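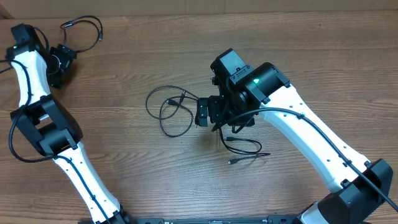
Clillmont print fair returns, minus the queue

The winter print fair at the old Breven dye works opens on Friday evening with 610 works on the walls, a working bar and, for the first time, a second door. Anyone who spent last year's opening on the pavement, admiring the back of someone else's coat, will grasp the importance of the door.

The main draw is Stavros Stergiou, whose new set of etchings, Tsolakis, takes its name from the street where he grew up and shows the same bus shelter in 3 kinds of bad weather. He had planned a fourth, in sunshine, but says he lost interest. The prints are in small editions and Hornivier, his publisher, expects them to go quickly, as publishers do.

Yu-ting Lai is showing woodcuts of ferry timetables, several of them out of date. Olga Garrido has a wall of lithographs by the stairs, including the large black moth that caused a mild argument in June when two collectors both believed they had bought it. A second impression has been pulled and relations are said to be improving.

Visitors with less to spend should head for the plan chests on the upper floor, where unframed sheets are sold from open drawers and elbows are used freely. The fair drew 3,677 people last winter and the organisers are hoping for around 2,000 more, although Aliki Mavromatis, who runs the programme, would settle for the same number arriving at different times.

Entry is free. Pantelis Andreadis gives a talk on aquatint on Saturday at noon, with seats for those who come early and a radiator to lean on for those who don't. The fair closes on Sunday at five.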